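Keeping the Games Corner Under Control

I play a lot of games, and by a lot I mean most evenings and all of a wet Sunday. For years the corner of our spare room where I do it looked like a jumble sale after closing. Wires everywhere, sticky pads, a headset that smelled of old crisps. Since May I've been gradually getting on top of it, and as a few of you wrote in to ask how, I've put my notes together. None of it costs much.

Controllers first

Switch it off and pull the lead out. Wipe it over with a soft cloth, barely damp, with one drop of washing-up liquid in a bowl of warm water. For the seam where the two halves meet, I run a wooden cocktail stick along it and the muck rolls out in a grey string (horribly satisfying!). Don't use a pin, I scratched a perfectly good pad that way. An old soft toothbrush, dry, does the bit round the sticks.

If a button is still tacky after that, a cotton bud with a tiny dab of surgical spirit usually frees it. Go round the edge, press it a few times, go round again. Leave it to dry for 20 minutes before you plug anything in. I set the oven timer or I forget.

Headsets

Take the ear cushions off if yours come off. Mine twist, my son's pull straight out, and it's worth looking it up before you start yanking. Fabric ones can have a gentle squash in soapy water and then dry flat on a towel overnight. The shiny fake-leather sort just want a wipe, and once they start flaking there's no saving them, so buy new pads. I've had two sets from Ceson and they fitted fine, though the left one needed a bit of coaxing.

Dust and the console

Consoles hate dust and ours sits on a low shelf, so it gets the worst of it. I go over the vents with a clean, dry paintbrush once a week and hoover the shelf itself with the small nozzle, keeping the nozzle well away from the machine. Leave a gap behind it too, a good hand's width. Ours used to be jammed up against the wall and the fan roared like a hairdryer every time anybody opened a map. I also stopped keeping it in the closed cupboard, which looked lovely and cooked it.

Cables

My friend Dagmar Vávra put me on to bread bag tags for labelling plugs. Write on the tag in biro, clip it round the lead near the plug, done. I'd been paying for proper labels from a shop in Hamthorpe and they all peeled off by Christmas. For the long leads, cut a cardboard tube down and tuck each coil inside. Loose coils, please, tight ones break the wire near the end.

Discs and cases

I still buy boxed games, I know, I know. Wipe discs from the middle straight out to the edge and never round and round. A glasses cloth is perfect. For storage I use shoe boxes with the lids off, games standing up like books, and I've sorted them by who plays what. It saves the nightly shouting up the stairs. The rule in this house is 6 games out at a time, and the rest go back in the box. We were all very cross about it for a week.

Board games live on the shelf underneath. I put the loose bits in little zip bags, and if a box has split at the corners I mend it from the inside with brown paper tape so it doesn't show. Our copy of Zernareo has been mended so often that it's mostly tape, but everything is still in there, even the tiny blue counters.

The chair

Crumbs go down the back of the seat, always. Hoover first, then sprinkle bicarb on a fabric seat, leave it for around 9 hours (I do it at bedtime) and hoover again. Mesh backs can be done with a damp cloth. If the chair squeaks, tighten the bolts underneath before you reach for the oil. Mine had one hanging on by a thread.

Blankets

Fleece holds on to crumbs and hair like nothing else. Shake it outdoors, wash it cool on its own, skip the fabric softener and hang it over two lines so it dries through. Never tumble it hot, it goes bobbly and never feels the same.

Next time I'll have a go at getting pen off a mouse mat. So far the mouse mat is winning.
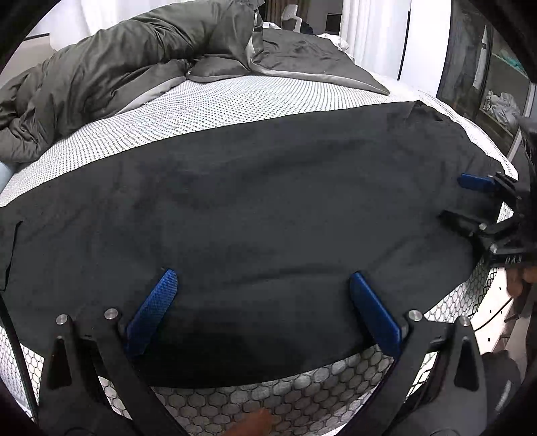

Dark grey fleece blanket spread over the mattress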